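Speaker notes – "Two Grippers, One Kitchen"
Margus Org, Plindcombe meetup, August 2026

SLIDE 1 – title
Hi everybody, I'm Margus, I break grippers for a living. (Wait for the laugh. If no laugh, keep moving.) Thanks to Plindcombe for the room and the very strong coffee.
Say up front: I'm comparing two grippers on one arm. Same wrist camera mount, same controller, same person swearing at it. Questions any time, just yell.

SLIDE 2 – why we did this
We'd been running the Farau for ages. Parallel jaws, big flat pads, never complains. Then in April the Strazds showed up, which is a linkage gripper with skinny fingertips, and everybody in the lab wanted it on the arm by lunchtime. I wanted it too! It's a good-looking piece of hardware.
But "looks good" isn't a purchase order, so we set up a proper trial. Household stuff only: mugs, lids, drawer pulls, pots, a sponge that I now hate.

SLIDE 3 – the numbers
1,831 grasp attempts total, split as evenly as we could manage. 211 of those we threw out, mostly from one bad afternoon when the controller config was wrong and I didn't notice until I'd packed up. Yes, that was me. No, I don't want to talk about it.
Pause here and let people read the table. Don't read it out loud like last time.
Headline: the Farau wins on anything fat and boring. The Strazds wins on anything thin, tucked in, or close to a wall. Everything in between is a coin toss, and I'd be suspicious of anyone who showed you a cleaner result from a trial this size.

SLIDE 4 – swapping hardware
Mention the bolts. Four bolts, two of them behind the cable, and if you have big hands like me you will drop one. Budget time for it. We put a magnet tray under the wrist after the first week and that paid for itself on day one.
Also – recalibrate the camera every time you swap. Every time! The mount looks like it goes back in the same place and it does not. We lost most of a morning to an offset so small I couldn't see it with my nose against the bracket.

SLIDE 5 – controllers
Quick one, I know half of you are here for this. We used the Kilby controller for both. It has a soft close mode that I didn't trust at first and now use for almost everything. On the Farau it hardly matters. On the Strazds it matters a lot, those fingertips have so little surface that if you come in hard you just flick the thing across the table. (Do the hand gesture.)
Rate: we ran the grip loop at 50 hertz. Somebody will ask if faster would help. My answer is maybe, come find me afterward and bring a patch.

SLIDE 6 – handles
OK, my favorite part. Handles are where the two grippers really split up. A little stubby handle on a pot gives you hardly anything to hold, and there's a big shiny curved wall right next to it waiting to bump your finger. With the wide pads I had to come in from way out to the side and hope.
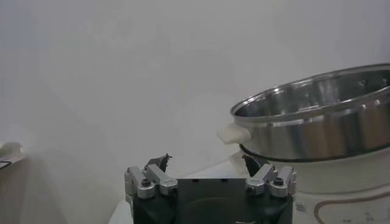
With the narrow fingertips I can come in lower and closer, and I spend a lot less time planning around my own hardware. The catch is twist. Grab a small tab with two thin tips, lift, and a heavy pot wants to rotate on you. We tried rubber sleeves, then a rougher tape, and the tape was better until it got greasy.
Polished steel is its own headache. Reflections move when the wrist moves, so the depth estimate wobbles right when you want it steady. We ended up locking in the target from farther back and trusting the arm for the last stretch. Crude, but I'd do it again.

SLIDE 7 – what I'd buy
If I could only have one, I'd keep the Farau for the boring shift work and feel a bit sad about it. If your list is full of handles, knobs, and lids, get the Strazds and a roll of tape.
Next up for us is trying both with a second camera off the wrist. I'll have the raw logs up once I've cleaned out my file names, some of them are rude.
Leave this slide up for questions. Clicker goes back to the front desk.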